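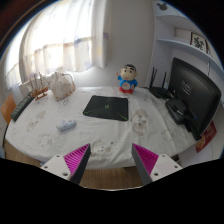 Table, laptop, little guy with the eyebrows.

Threads > Home stuff > Small flat, too many things
Posted in July by the Grasar flat account
Print this thread | E-mail this thread

Right, thread time. I've been in the flat in Rudthorpe for nine months now and the round table is still doing every job in the place. Desk, dinner, games, mending, the lot. I'm finally having a proper go at it.

First up, the cloth. It's white with faint cartoon prints all over it and I love it to bits, but white! On a table I eat at! My mum would have a fit. I wash it on cold and never iron it, so yes, you get the creases.

Someone asked if it's an actual tablecloth. It's a flat sheet from the Yu market, folded under on one side. Paid $40 for the set and the pillowcases went to my sister. Best colour in the whole shop was "hardly any colour", so that's what I got.

The ship stays. I know it collects dust in the sails and I know it takes up the whole back corner. I go over it with a soft paintbrush when I remember - which is not often - and it's my favourite thing in the flat, so don't start.

The drawstring bag beside it is where chargers go to live. I used to have a drawer for that. The drawer got full.

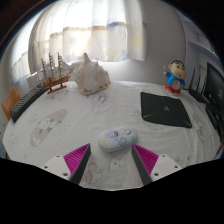
Cases are my real weakness, I'll admit that up front. I buy them for things I already have cases for, and then I have to find something to put in them. Had a big clear-out at the weekend and gave away a whole shopping bag's worth, and I still couldn't part with the pill-shaped one with the little blue, purple and yellow characters on it. It goes so well with the cloth! It can have a spot on the table and I'll hear no more about it.

Mouse pad question from last time: yes, I do think a black one looks a bit harsh on all that white. I looked at a cream one from Vumelura but it was 70 bucks. For a mouse pad. I had to go and sit down.

Also been asked about the router. Yes, I'd like it off the table side of the room. The cable from the wall won't stretch to the shelf and I'm not drilling in a rental, so a longer cable is on the list. Some 2000 other things are on the list too.

Rule I'm trying this month: anything that lands on the table has to be off it by bedtime, except the ship and the boy in the red shorts. Controller goes back to the telly, laptop goes in my work bag. I've managed four nights so far, though one of those I was at my sister's.

Next job is the shelf over the couch. If anyone's got a decent way of keeping dust off model rigging, please tell me, I'm getting desperate.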